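Taking a group to the Ridgeway open day: is the try-it-yourself part worth the wait?

Posted in Robots & Automation, Visits and Events 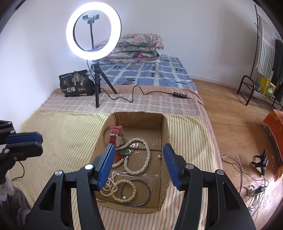

Hryhorii Tymoshchuk mentioned in another thread that the sorting table was the best part of the whole open day, better than the big arms on the main floor, and that he'd have skipped lunch for a second turn. That settled it for me, we're going! I run an after-school tech club in Prondale and I have 18 kids signed up for the April visit, ages ten to thirteen, plus two other parents who are coming along mostly so they can have a go themselves.

What I'm trying to work out is how to plan our time. The program only says "hand-held gripper session, small objects" and then "guided tour, main floor" with no lengths given. Small objects could mean anything from bolts to beads. Do the kids get to hold the grippers, or do they watch somebody else do it? Is it too fiddly for a ten-year-old? And if we can only do one of the two properly, which one would you pick?

Also, is there anywhere to leave coats. I've emailed twice and I know they're busy.

Estrella Gallegos

Gaetano Cattaneo

Oh, you are going to have a great time. I took my two last year and they talked about it all the way home and then through dinner.

Yes, they get to hold them! You wear nothing special, you just pick one up in each hand and squeeze, and the two fingers come together on whatever you're after. The demonstrator shows you once and then it's your turn. My daughter (eleven) went straight for the hardest thing on offer, a necklace chain, and spent her entire turn chasing it around a tray. My son went for a big chunky bracelet, got it on the first try and was unbearable about it.

The thing that surprised me was how much you miss your sense of touch. You can see exactly where the bead is, you close the fingers, and it rolls off to the side because you came in a tiny bit crooked. Then you try again slower and you begin to notice what your own hand does without asking you, like tilting your wrist before you grab. I've read plenty of articles about why picking things up is hard for robots and I understood more of it in five minutes at that table than from all of them put together. So did the kids, and they hadn't read any articles.

Some tips from our turn:

Go for the end of a string of beads if you can find it. Grabbing the middle of a tangle lifts the whole tangle.

Straps and bangles are good for a first try. Single loose beads are murder.

Two hands are better than one once you get the hang of it. Hold with one gripper, pull gently with the other.

Let the younger ones sit down if there's a stool. Their arms get tired holding the thing up and then they start to wobble.

Ten is fine. There was a kid there who looked about seven and he did better than I did.

If you can only do one, do the table. The main floor is impressive, and the Pliler line running at full speed is a lovely thing to watch, but you're behind a rail and the guide has to shout. Give yourselves a good long stretch at the table and walk the floor with whatever's left.

Coats go on hooks by the front desk.

Valdir Moura

table for sure. get there early, it was packed by 11 when we went. bring water

Ihor Prokopenko

I'm going to stick up for the main floor a little, though I agree with Gaetano on nearly everything.

With 18 kids I'd call the front desk and ask them to split you into two groups. One goes on the tour while the other is at the table, and then you swap. They did that for a Scout troop the morning I was there and it went very smoothly. If you all turn up at the table together, each kid gets a very short turn and the ones at the back get bored and start poking each other. Phone works much better than email with them, by the way.

The order matters too, if you have any say in it. I'd put your keenest kids on the table first. After you have fumbled with a string of beads yourself, you look at the machines on the main floor in a completely different way. There's a station out there where an arm picks small parts from a bin, and before the table I'd have walked right past it. Afterward I stood and watched it until my wife came to find me. It goes in, misses, backs off, goes in again from another side. I was rooting for it!

Ask the demonstrators questions. They love it. Ours had moved over from the Himia site and was happy to talk about finger pads for as long as anyone would listen: how soft, how thick, whether ridges help with slippery things. One of the kids asked her whether the robot gets annoyed when it drops something and she gave it a proper, serious answer about how a dropped item gets noticed and tried again.

A couple of practical things. Parking is 5 dollars and the machine wouldn't take my card, so have cash. The tour has steps partway through, so mention it when you call if anyone in your group needs the ramp. And the gift counter sells a little build-it-yourself gripper kit made of card and string, which my nephew put together at the kitchen table and has since used to steal fries from everyone's plate.

Estrella Gallegos

Thank you all so much! Called this morning and they're splitting us into two groups, table first for the younger half. Gaetano, I'm passing on the tip about finding the end of the string. Ihor, do you remember whether the kits were limited to one per family? I can already hear the arguments on the bus.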